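April, evening

Wet until lunch, then bright. I moved the desk back under the window this morning, which meant unplugging everything and finding out how much dust lives behind the router. Up and running again before nine.

Spent most of the day on the newsletter. The main piece is the speech recognition test I have been putting off since winter. I ran Fumora on my own recordings, 889 short clips, mostly me reading shopping lists and bits of old letters in different rooms. It does well in the study and badly in the kitchen. The extractor fan is the trouble, and so is my habit of turning away at the end of a sentence. It also writes "Urwood" as "her wood" nearly every time, even after I added the name to the custom word list. I went back and checked I had spelt it right in the list. I had.

The model runs on the laptop with no connection, and that is the part I wanted to write about. Three years ago I was sending every clip off to a server and paying by the minute. Today the whole batch went through while I ate a cheese sandwich and answered the post. The fan on the laptop was loud but the lid stayed cool enough to rest a hand on.

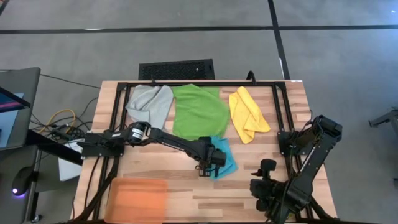

Two arms, one table, and some cloth to work with.

After lunch I tried to write the section on captions for video calls and got stuck. I have seven paragraphs and only the first two say anything. The point I want to make is small: live captions change what they have already written as more words come in, and this is tiring to read. Some programs wait a little and then leave the line alone. I prefer those, even though they lag. I will try putting it that plainly tomorrow and cut the rest.

Walked out to Deák for bread at four. They had sold out of the rye, so I came home with a white loaf and a bag of onions. Dictated notes into the phone on the way back past the roadworks. Of the whole walk it kept one useful line, which was the idea of asking readers to send in the names their software gets wrong. I like that and will put it at the end of the issue.

Subscription renewal from Duvavness came in the evening post. The price has gone up again and they have moved transcript search to the higher plan. I use search every day and almost nothing else on there. Wrote down the renewal date and started copying my old transcripts to the spare drive in case I leave. It said 8 hours to go when I last looked, so it can run overnight.

Still to do: fix the chart with the kitchen results, check the links, answer the reader who asked about Welsh. Soup for supper, with far too much of the onion in it. Bed by eleven if the copying doesn't stop halfway.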